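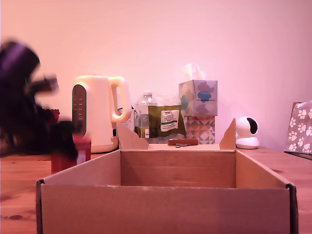

09/12/2024

Producer price rerun, food groups. Monthly file came in late, loaded it before lunch. 589 series this time, 2 of them blank – both dairy, both from Grindau. Asked Toivo whether to carry forward or drop. He says carry forward one month, flag it, drop if still blank in October.

Flour and sugar up again. Exchange rate lag still looks like two months in the import block, tho fit is worse since the Drulstead weights went in. Old weights gave a smoother line. Not sure I trust smoother.

Ghassan found the energy index was rebased twice in my script (!!). Fixed, reran, annual rate comes down a bit. Old chart needs pulling from teh shared folder.

To do: Grumitz wholesale quotes, check the units. Ask Gittins for the September revisions.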